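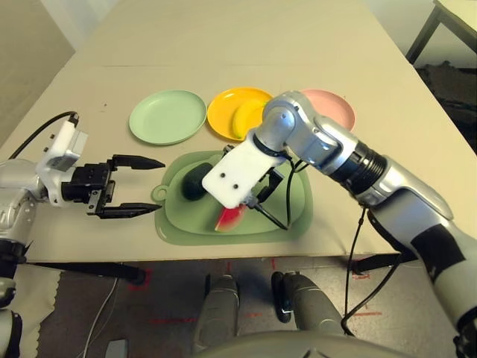
Watermelon and avocado on the tray, three plates behind.

I've read the Flullbridge house rules for robot arms - all 170 of them - and I think they fuss over the wrong stuff. Four pages on speed, two lines on how to set a table! 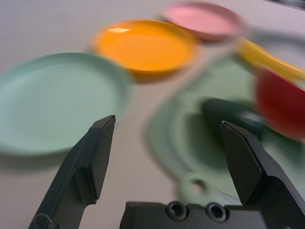 Should the layout be written down before each run?
I'd say so, every time, in words a new hire can follow. It takes about 9 minutes.

At Greltex we started doing it in May and I grumbled plenty, then I went back through our old notes and couldn't tell one setup from another.

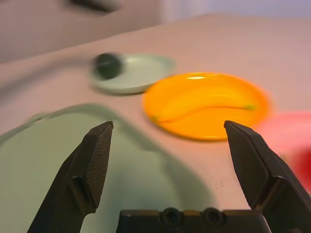 Banana on the orange plate, gripper fingers wide apart.

So my vote is for a short rulebook, maybe 2 pages, taped up where people work. Palma can keep its big binder (I do like the binder).
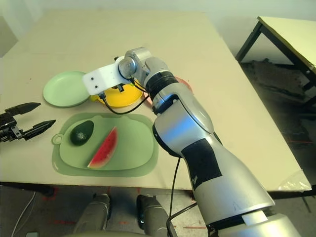 What I'd put on page one

Name the dishes. Say who can stop the arm. Write down what went wrong, even the dull stuff.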